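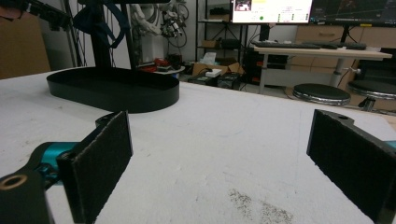 Saturday, August 17, 2024
Written by the owner of this diary, Jaltley

I woke up early today and could not sleep again, so I went down to the river before breakfast. The water is very low now. In April it covered the second step by the bridge, and this morning I could see five steps and a bicycle wheel in the mud.

After that I took the 14 bus to Wendard for the market. I wanted plums for jam, but the good ones were already sold and I bought the small yellow ones. They are more sour than I like. The woman at the stall told me to use less water and to cook them longer. I understood everything she said, also the joke about the wasps, and this made me happy for the whole way home.

The letter from Zetby has come at last. The repair of the boiler will cost 1,213 pounds, and with the new valve 1,295. I read it two times with the dictionary, because I did not know the word "flue". Now I know it. I will ask Fraser for a price too before I decide, but their office is closed until Tuesday.

In the afternoon I made the jam. It became six jars and a little bowl. One jar did not close well, so I will eat that one first.

I am on page 151 of my library book. It is a slow story about two sisters who keep a hotel, and I like it more than I expected. I write the new words on the last page of this diary: dreary, banister, to fidget, kerb. Yesterday I wrote "curb" and had to correct it.

It is raining a little now. I left the towels outside and I must go and bring them in.

Last updated: Saturday evening
Contact | Copyright Jaltley Diary | Back to top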